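# Two-arm sorting cell: right arm closes short of the brick after a cable change

**Posted by Stakley Learning Center, Equipment Desk**

Our center operates one bench cell with two small arms mounted on a common front rail. The cell sorts toy building bricks by color into three bins at the back of the table: yellow to the left, blue to the center, and red to the right. It was assembled from a Flendel frame kit and has been in regular use since June.

The cable on the right arm was recently replaced. Following that work, the right gripper closes short of the red bricks on the table, and on 4 of 19 attempts it missed the brick entirely. The left arm, which was not serviced, continues to perform as before. The home position was set again in accordance with the kit instructions, and there was no change.

We request guidance on two matters:

- Is it necessary to repeat the full calibration of both arms, or of the right arm only?
- Is there a recommended way of routing the cable past the elbow?

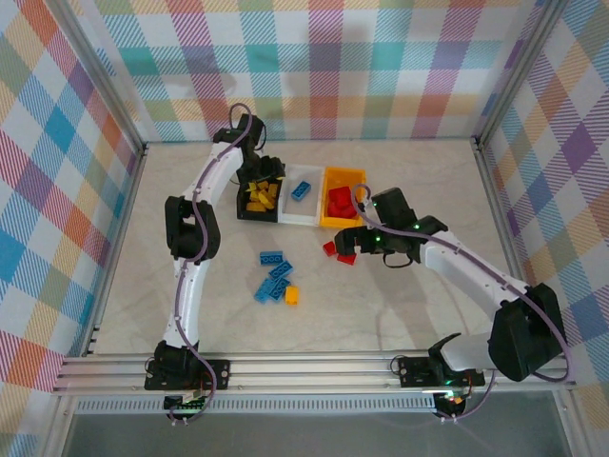
*Page last changed: 01/12/2018*

Both arms were running the standard sorting program, with red bricks still to be collected in front of the right-hand bin. Please note that the purple cable on the right arm passes around the outside of the elbow and then returns along the front rail to the base. The left cable follows a different path, over the forearm and elbow. Our staff did not record how the right cable was routed before the replacement.

The mounting plates have been checked by hand and no movement was felt. The table has not been moved.

---

**Posted by Plenlow Technical Services**

Calibration should not be repeated until the cable has been ruled out as the cause. A cable that is too tight at the elbow will pull against the joint when the arm is folded, and any calibration performed in that condition will be wrong as soon as the cable is corrected.

The following order of work is recommended.

1. Stop the program and remove power from both arms. Support the right forearm by hand while doing so, as the joints will not hold their position without power.
2. Move the right elbow slowly through its full range. Observe the cable at the outside of the elbow. It should remain slack at every position.
3. If the cable becomes tight, release it at the elbow and allow more length. The slack should be taken from the run along the rail. Do not take it from the loop over the gripper, which must remain free for the wrist to turn.
4. Check that the connector at the circuit board below the base is fully seated. A partly seated connector can produce short losses of signal that look like a position error.
5. Check the screws at the wrist and at the base plate with the correct driver. A check by hand is not sufficient.
6. Restore power, set the home position of the right arm, and run 18 picks using a single brick placed at the same marked point.

If all picks stop short by the same distance, calibrate the right arm only. If the distance varies from one pick to the next, the fault is mechanical or electrical and calibration will not correct it.

With regard to the second matter, either route is acceptable provided that the cable is slack throughout and does not enter the path of the other arm. We do advise that the route be written down in the cell log. The two arms need not match.

---

**Posted by Çetinkaya Workshop**

We had the same problem and it was the fingers. One of them had been put back one hole off. Worth a look before anything else.

---

**Posted by Plenlow Technical Services**

The point above concerning the fingers is a fair one, if the gripper was taken apart during the cable change. The finger positions should be compared with those of the left gripper at step 5.

---

**Posted by Stakley Learning Center, Equipment Desk**

The gripper was not taken apart. The cable was found to be tight with the elbow fully folded, and it has been given more length at the rail. The connector was seated correctly. One screw at the base plate took a further quarter turn. The test picks are to be run when the cell is next available, and the results will be entered on this page.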